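Moving a test suite from unittest to pytest without stopping work

I maintain a mid-sized Python application called Trastiton. It takes timetable data from regional bus operators, normalises it and writes it back out in whatever format the next system in the chain wants. The code is old enough that its tests were written as unittest.TestCase classes, and for a long time that was fine. In May I started moving them over to pytest. These are my notes on the process, mostly so I have something to refer to when I do the same to the other repository.

Starting position

The suite had 2298 tests. Nearly all were methods on TestCase subclasses, and most of those subclasses inherited from one of three project base classes. The oldest base class had a setUp that opened a database connection, loaded a fixture file, patched the clock and created a temp directory, in that order, for every single test. A test that checked whether a string was trimmed properly still paid for all four.

A full run on my machine took 531 seconds. The build server was slower than that. The practical effect was that I ran the module I was working on and let the server find everything else, and I would often have moved on to a different branch by the time it did.

Running unittest tests under pytest

pytest collects and runs TestCase classes as they are. You install it, run it from the project root, and most of an existing suite passes with no edits. This makes an incremental migration possible and I would not have started otherwise.

The first run collected fewer tests than I expected. The causes were:

File names. unittest discovery had been configured with a pattern of *_tests.py. The pytest default is test_*.py or *_test.py, so the plural form is skipped without complaint. Setting python_files in the config fixed it.

load_tests. Two packages used the load_tests protocol to build suites dynamically. pytest ignores load_tests. Both cases were really parametrised tests from before the author (me) knew there was a better way, and I rewrote them.

Duplicate basenames. We had a utils_tests.py in four directories, none of which contained an __init__.py. With the default import mode that produces an import mismatch error at collection. I switched to --import-mode=importlib. The alternative is adding the __init__.py files, and either will do.

Compare the collected count before and after, every time. A green run with fewer tests in it looks exactly like a green run.

What does not work inside a TestCase

Running TestCase classes under pytest is a compatibility layer and it has limits. The two that affected me:

Parametrisation does not apply. A @pytest.mark.parametrize decorator on a TestCase method will not supply the arguments, and the test fails with a TypeError about a missing positional argument.

Fixtures cannot be requested as method arguments. Autouse fixtures do work, and you can attach a fixture to the class with @pytest.mark.usefixtures, but you cannot put tmp_path in the method signature. The workaround is an autouse fixture defined on the class that takes tmp_path and assigns it to self. I used this as scaffolding in a few places and removed it later.

Marks such as skip, skipif and xfail all behave as you would expect.

Splitting up the base class

This was the bulk of the work. The large setUp became separate fixtures in conftest.py: one for the database connection, one for the loaded data, one for the clock. The temp directory was replaced by the built-in tmp_path. Each test then asked for what it used.

Most of the tests used none of it. The parser tests, which are the largest group, work entirely on strings and needed no fixtures at all.

For the database I made the connection session scoped and wrapped each test in a transaction that is rolled back at teardown. In outline, the session fixture creates the engine and the schema and yields the engine. The function-scoped fixture opens a connection from it, begins a transaction, yields the connection, and rolls back after the yield. There is a wrinkle if the code under test commits. Ours does in two places, and those tests use a savepoint version of the same fixture.

A scope note, as this caught me out - a wide-scoped fixture cannot request a narrower one. If a session fixture asks for tmp_path you get a ScopeMismatch error. Use tmp_path_factory in that situation.

Converting assertions

self.assertEqual(a, b) becomes assert a == b, and so on down the list. There are automated tools for this and I used one for the simple cases. I reviewed every diff by hand, which was tedious, but it did find the following:

assertItemsEqual in a file that had not been collected since we left Python 2. The method no longer exists. The tests in that file had not run for years, and 6 of them failed once they did.

assertTrue(a, b), where the author had meant assertEqual. The second argument to assertTrue is the failure message, so the test passes whenever a is truthy. I grepped for the pattern and found more than I would like to put in writing.

assertRaises wrapped around a long block. If the with block contains five statements, any of them can raise and satisfy the test. I narrowed each to a single statement and added a match argument where the exception type was a generic one such as ValueError. The match argument is a regular expression applied with re.search, so parentheses and full stops in the message have to be escaped.

Floating point comparisons went to pytest.approx. Be aware that assertAlmostEqual rounds the difference to seven decimal places by default, while approx uses a relative tolerance of 1e-6 with a small absolute floor. These are not equivalent. For large values approx is considerably more forgiving. Our coordinate tests needed an explicit abs value to keep their original meaning.

Order dependence

unittest sorts test methods by name. pytest runs plain functions in the order they appear in the file. For TestCase classes the sorting is retained, so nothing changes until you convert the class, at which point the order shifts and any hidden dependence comes out.

I had a module-level cache in the route lookup code that one test populated and four others relied on. Under alphabetical order the populating test happened to come first. The fix was an autouse fixture that clears the cache. The better fix is not having a module-level cache, and there is a ticket for that.

Running the suite in random order for a while is worth doing. I ran it that way overnight on the build server and it turned up one more case, a test that changed the locale and left it changed.

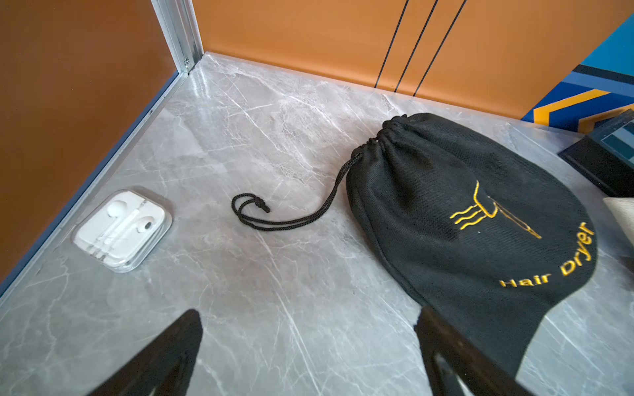
Parallel runs

pytest-xdist distributes tests across worker processes. With -n auto it starts one worker per core. Session-scoped fixtures are created once per worker and not once per run, which matters if the fixture creates a database with a fixed name. Append the worker_id fixture value to the name. On a run without -n, worker_id is the string "master", so the same code path covers both.

By default xdist hands out tests individually. For us --dist loadscope was better behaved, as it keeps tests from one module or class on the same worker and the module-scoped fixtures get built fewer times. It is also less evenly balanced. Our slowest module holds one worker for a good while after the others are finished, and I have not decided whether to split it.

Output capture with -s does not work under xdist. If you want to see print statements or drop into the debugger, run with -n 0.

Two internal plugins

We had two small packages that hooked into the old runner. Brarnport checks generated timetables against stored reference files, and Hashemi publishes test timings to an internal dashboard.

Brarnport turned into a fixture returning a comparison function, plus a command line option for regenerating the references, registered with pytest_addoption. One condition I added: regeneration refuses to run if the CI environment variable is set.

Hashemi became an implementation of pytest_runtest_logreport. That hook is called three times per test, for setup, call and teardown. The first version recorded all three as separate tests and the dashboard cheerfully reported that our suite had tripled. Filter on report.when. I keep the setup duration as a separate field now, and it has been more useful than the call duration for finding expensive fixtures.

Under xdist the hook fires on the workers and again on the controller. To avoid double counting, return early if the config object has a workerinput attribute.

Configuration

Everything is in pyproject.toml under tool.pytest.ini_options. The settings I consider worth having from the first day:

--strict-markers, so that a misspelled mark is an error.

--strict-config, for the same thing in the config file.

xfail_strict = true, so that an expected failure that starts passing is reported as a failure. We had several xfail marks on bugs that had been fixed long ago.

filterwarnings = error, with named exceptions below it. The first run with this on was unpleasant. I would do it after the conversion and not during.

testpaths, so that collection does not wander into the virtual environment or the docs build.

Where it stands

Roughly nine tenths of the old classes are converted. What remains is in the export package, which depends on Brilten, our in-house wrapper for the operators' file formats. Brilten ships its own TestCase mixin and I would sooner change that upstream than work around it here. In the meantime the mixin tests run under pytest without trouble.

The parser tests used to be one method per input, and collapsing them into parametrised tables cut over 2000 lines from the repository with no reduction in the number of cases. Giving each case an id is worth the typing, otherwise the failure report names it input0-expected0 and you have to count.

Next job is the fixture file itself, a single JSON dump that every database test loads and that no test needs all of. I plan to replace it with factory functions one table at a time, starting with stops and routes and leaving the fare zones until last.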